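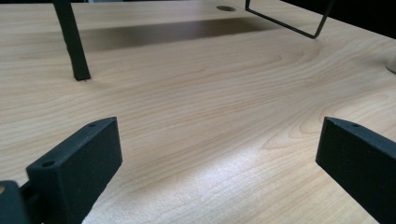 Tabletop, main work area, with light on the surface.

Calimlim Furnished Rooms
Table and work surface check, unit 467
Done on a Saturday, in the morning, before new tenants receive the keys

Use this list for every table in the unit. Write OK, WATCH or REPAIR, and then a comment. A mark without a comment is not enough for the office, please.

1. Surface of the top
Result: OK
Comment: Light wood with a strong grain, curved in the middle and to the right. The darker ovals belong to the grain. I write this because in the last report from Tarnska house the same kind of pattern was noted as a water stain, and a person went there with sandpaper. Please look from two sides before you write "stain".

2. Finish
Result: OK
Comment: The top gives back the light in a bright patch. A reflection can hide small scratches, so I moved my head and looked again from the window side. I found two thin scratches near the wall, too shallow to feel with a fingernail. They are already in the January report.

3. Edges and corners
Result: WATCH
Comment: All edges checked by hand, slowly, with a thin cotton glove. The glove caught one time on the back edge. It is a very small splinter. I pressed it down with wood glue and covered it with tape. Remove the tape on the next visit and check again with the glove.

4. Legs and joints of the table
Result: REPAIR
Comment: The table has 4 legs and each is held with bolts. Three were tight. The bolt of the back left leg turned by hand, which it should not do. I tightened it, but the washer is worn and must be changed. Order the Tisska washer, size 7, from the storage room list. Until it is changed, nobody should sit on this table or stand on it to reach the lamp.

5. Standing items on the table
Result: OK
Comment: There is a thin dark leg with a squared black foot on the top. Hard feet can press a mark into the wood after some months. When you lift an item to check under it, lift it straight up and do not pull it. No mark found under any foot today. 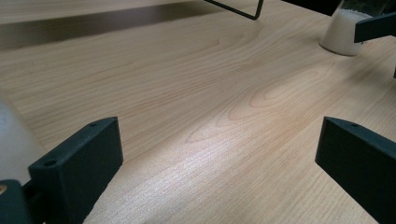

Can I clean this table with the normal kitchen spray?
Use a soft cloth with warm water and one drop of dish soap, then dry the top immediately. The kitchen spray makes the finish dull after some time, and Jevdale, who delivered the tables, does not accept a claim if spray was used.

6. Level
Result: OK
Comment: Put the small level first along the grain and then across it. Bubble in the middle both times. The floor in this unit is a little low near the balcony door, so if somebody moves the table there, this point must be done again.

7. Heat and liquid protection
Result: WATCH
Comment: The inventory says 4 cork mats. I found three, in the drawer under the stove. For a hot pot one mat is enough, but a big pan needs two side by side. Missing mat reported to the office.

8. Cables near the table
Result: OK
Comment: The lamp cable goes down along the wall and is not under a table leg. Plug is whole, no brown color on it. The extension cord from the old tenant was taken away.

Still open after this visit
Washer for back left leg (point 4)
Tape on back edge (point 3)
One cork mat (point 7)

The leg must be finished before the keys are given. The other two can wait until the next regular check.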